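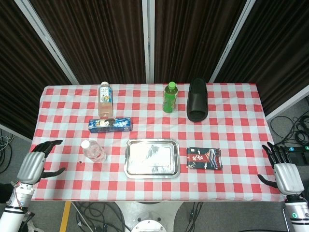

Both hands at the bench, with a full table of things to pick up.

Tips for building a two-handed robot in a shared workshop

We have had the Zolstead, as it is known at Hirnley, taking up the far bay since December. Most of what follows was learned by doing it the other way first.

Cover the table. A checked cloth costs next to nothing, the squares give you a ready-made grid for putting things back where they were, and a dropped bottle sounds far less expensive. Iron it once. Nobody irons it twice. Clip it underneath at the back corners or the hand will find a fold and take the whole lot with it, like a conjuror on his first day.

Raid the recycling and the hall cupboard before you buy test objects. You want tall, flat, shiny and see-through. Clear bottles are the worst of the lot, so put one in early and get the disappointment over with. A steel tray is nearly as bad under strip lights. Shoes are excellent value: a slide sandal has one good place to hold it and a great many bad ones.

Tighten bottle caps yourself. Then ask somebody with stronger wrists to do it again. Our floor has been mopped 17 times by Jong-dae Sun, who has asked for this to be recorded.

Hang dark curtains behind the work. Ours came off a market stall and go on a plain metal frame. People walking past no longer turn up in the camera view, and you no longer have to explain the project to everyone on the way to the kettle.

Label both ends of every cable. Masking tape and a biro will do. I would love to tell you to tidy them as well, but we have 326 cable ties in a drawer and the floor looks the way it looks. Yellow tape at least gives people a hint about where to put their feet.

Start every session with the hands open and clear of the cloth. If they wake up resting on the table they push down, and then you are on your knees looking for table feet.

Keep fingers slow until after lunch. Rahimi, our grip program, has 4 speed settings and only the bottom two are fit for company. The third once posted a box of biscuits through the curtains.

Write down what you changed. One line in the book is plenty – date, what you touched, whether you regret it. We are on line 951 and the early pages are the only reason the left thumb still bends the right way.

Don't leave anything edible on the table overnight. It is a shared workshop, and the robot is not the one with the light fingers.

Book the bay through the sheet by the door. Monday evenings are taken by the Vorora loom people, who need the sockets and are not to be argued with.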